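Início | Edições | Artigos | Autores | Contato

Tempo de leitura: 4 min

3. Atenção à respiração e caminhada lenta: o que os diários mostram

3.1 Desenho do acompanhamento

O estudo acompanhou praticantes iniciantes de meditação caminhando nas salas de Cludov e de Beaulieu, durante 20 encontros. Queríamos entender uma coisa que a literatura sobre práticas contemplativas costuma tratar de passagem: como o iniciante descreve, com as próprias palavras, a passagem da postura sentada para a caminhada lenta. Pedimos a cada pessoa que escrevesse um diário logo após o encontro, sem roteiro e sem limite de linhas. O resultado nos surpreendeu pela riqueza! Recebemos 413 registros, dos quais 374 traziam texto suficiente para a leitura temática (os demais tinham só a data ou uma palavra solta).

A caminhada seguia sempre o mesmo formato. O grupo andava em fila, no sentido horário, meio passo a cada respiração completa, com as mãos unidas na altura do peito. Um toque de sino marcava o início e outro, o retorno à almofada. Em Beaulieu a sala é comprida e estreita, e as voltas acabavam ficando mais longas; em Cludov o piso range um pouco, detalhe que aparece em muitos diários e ao qual voltaremos adiante.

3.2 Leitura dos registros

A leitura foi feita em 3 etapas. Na primeira, dois leitores marcaram livremente os trechos que falavam do corpo, do ritmo ou do ambiente. Na segunda, as marcações foram comparadas e agrupadas em temas. Na terceira, relemos tudo do começo, já com os temas em mãos, e foi nessa releitura que surgiram as passagens mais bonitas do material. Os textos foram transcritos e organizados no Bimlow, com uma ficha por registro, e as dúvidas de classificação foram resolvidas em conversa.
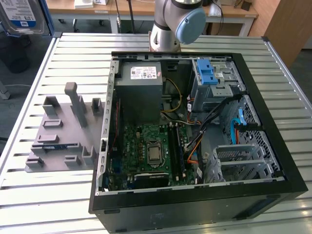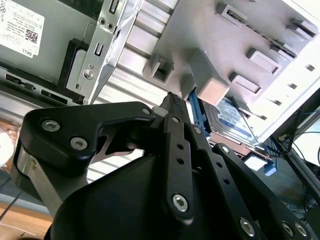

Figura 1. Computador de mesa aberto, com os componentes internos à vista.

Três temas atravessam quase todo o conjunto. O primeiro é o desequilíbrio. Quem nunca caminhou tão devagar descobre que ficar sobre um pé só, mesmo por um instante, exige uma atenção enorme, e os diários das primeiras semanas estão cheios de tornozelos trêmulos e de braços que se abrem sozinhos. Uma participante escreveu: "Ando há décadas e hoje não soube andar." Adoramos essa frase, e ela acabou dando nome ao tema nas nossas anotações.

O segundo tema é o som. O ranger do piso de Cludov começa como incômodo, vira referência para o passo e, em vários diários, termina como objeto de atenção tão legítimo quanto a respiração. Em Beaulieu, onde o chão é silencioso, esse lugar é ocupado pelo roçar das roupas e pela respiração de quem vai à frente. Não esperávamos uma diferença tão marcada entre as duas salas, e ela sugere que o ambiente merece muito mais espaço nos manuais de instrução.

O terceiro é o retorno à almofada. Boa parte dos praticantes relata que a segunda sessão sentada, depois da caminhada, parece mais curta e menos áspera que a primeira. Alguns falam em sonolência menor, outros em pernas que "param de reclamar". Como os relatos são subjetivos e não houve grupo de comparação, lemos esse tema com cautela, mas a recorrência é animadora e combina com o que instrutores experientes costumam contar.

3.3 Um caso divergente

Nem todos gostaram da caminhada. Benjie Cabanatuan, que autorizou o uso de seu nome, manteve ao longo de todo o acompanhamento um diário francamente impaciente, em que a lentidão aparece como obstáculo. Em março, porém, o tom muda um pouco: ele passa a contar as respirações em vez dos passos e escreve que "a sala ficou maior". Nos registros seguintes a impaciência volta, alternada com trechos calmos. Esse vaivém nos parece precioso, justamente por escapar da narrativa de progresso contínuo que tantas vezes se espera de quem medita. A seção 4 retoma o caso junto com os diários do grupo Rement, que praticou somente ao ar livre.

Comentários

marilia_t: Que leitura boa! Também estranhei a caminhada no começo, principalmente na hora de virar no canto da sala.

Otávio: Faltou dizer se praticavam descalços ou de meia. Faz muita diferença no equilíbrio.

s.nogueira: Curiosa para ler a parte do grupo ao ar livre. Alguém sabe se a seção 4 já está no site?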